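My first month at the food pantry

So I finally did it. After driving past the Flekbridge pantry every day for years and telling myself I'd stop in when things calmed down at work, I signed up in July and I've been going ever since. A few of you asked how it was going, so grab a coffee, this might run long!

My first shift was a mess. I'd pictured handing out bags at the door and smiling a lot, and they put me straight into the back sorting beans. Black beans, pinto beans, those giant cans of chili beans that weigh as much as a baby. Judite Fonseca runs the back room and she has a system, and you learn the system by putting things in the wrong place and watching her move them. By the third hour I'd mostly stopped getting it wrong (the soups still trip me up, why is broth with the baking stuff?).

We served 172 households that first evening. I went home, ate cereal standing up and slept like a rock.

What I wasn't ready for was how much of it is just talking. People pick what they want off the shelves, like at a store, and you walk along with them if they'd like company. One man told me all about the bus route they cut out by Henriques Street and how he now walks 3 miles each way for his groceries. A mom with twins wanted to know if I had any idea what to do with a rutabaga. I did not. We looked it up on her phone together and I think we both came away a little unconvinced.

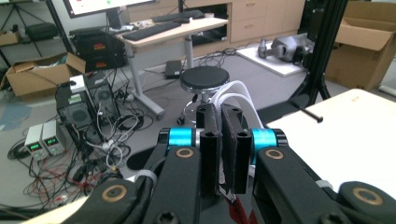

Anyway, the rutabagas. We had a whole crate of them, and by closing time there were still plenty left, so I took two home and tried the mash recipe. It's good! You need more butter than you think and a lot of pepper. I printed the recipe and left a stack by the produce bins the next week, and they were gone before 6.

Albertina Meireles, who trained me on the sign-in desk, has asked if I'd help with the school supply drive too. Last year they filled 293 backpacks and she wants to beat that. I said yes before I'd looked at my calendar, so sorry in advance to my sister, I may be late for the lake.

If you're local and want to donate, the things we run out of first are cooking oil, diapers in size 5 and up, and anything a kid can open without help. Drop-off is at the side door until 8 most evenings. Ring the bell twice, the first one never seems to count.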